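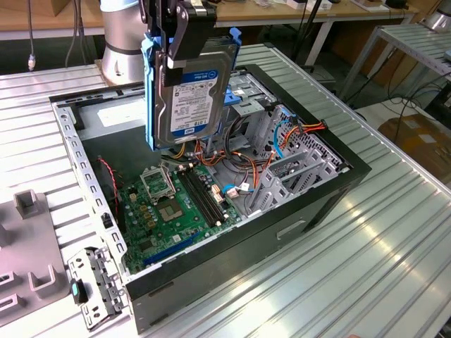

4. Storage and the drive bay

Home Issues Authors Search Contact

Filed under: Reuse and Repair / Office Hardware

Figure 3. Tower on its side, side panel off. Hard drive in its blue caddy over the open case. CPU socket open, both memory slots empty.

4.1 What was in the towers

The Forkstead lot was 468 desktop towers, all from office use. Drives were logged separately from the cases because a good part of them came to us already pulled, in boxes, so the drive count (1182) doesn't match the tower count and should not be read against it. The spare drives from the Brendetti warehouse are in that total too.

Most common size was one terabyte, 3.5-inch. The one in Figure 3 is such a drive, a WD Blue, capacity printed large near the bottom of the label. Smaller sizes turned up mostly in the older towers. Label size was taken as given at intake and checked later when the drive was read.

4.2 Caddies

Plastic caddies were the part we had underestimated. A drive without its caddy can be bought anywhere. A caddy that fits a given bay -- not so easy. Jasińska treats the caddy as packaging and leaves it out of the parts value altogether; we think that is wrong for office towers, where a missing caddy can hold up an otherwise finished machine. In our sheet it gets its own line. Three grades: sound, cracked but holds, broken. Color was noted but played no part in the grading.

Cracks were nearly all at the corners. Caddies graded as cracked were put back in use if the drive sat firmly and did not rattle when the case was stood up again. Broken ones went to plastics.

4.3 Order of work

Case on its side, panel off, cables next. Data cable before power, at the drive end. Leaving the other end on the board saves time if the tower is going to be rebuilt, and the cable stays with the right machine. In Figure 3 the blue SATA cable and the orange, red and yellow power wires are both still inside the case. With the bundle lying toward the drive cage like that it pays to push it aside first, other wise it catches on the caddy.

Memory and processor were handled under a seperate step (Section 3). Towers at this stage were therefore in mixed condition, some complete, some with the socket frame up and nothing in the slots. An open socket is a risk. Dropped screws, mainly. We now cover it if the tower is going to wait, but for the first 40 towers we did not, and bent contacts in that group are counted in Table 5 as handling damage.

4.4 Loose metal

Brackets, slot covers, odd bits of cage. A gray bracket with a teal-green latch lies on the table in Figure 3, and parts of that kind pile up fast on a shared bench. Dandutier suggests bagging by machine. We tried it and went back to trays, one tray per tower, which moves with the case. Screws in the same tray, in a lid. Parts with a working latch were kept; plain bent metal was weighed and went to scrap at the end of each week.

Weights for the scrap fraction are given in Section 6. Caddies are not included there, see 4.2.

Contact the editors | Copyright and reuse | Posted November 27, 2024 | Back to top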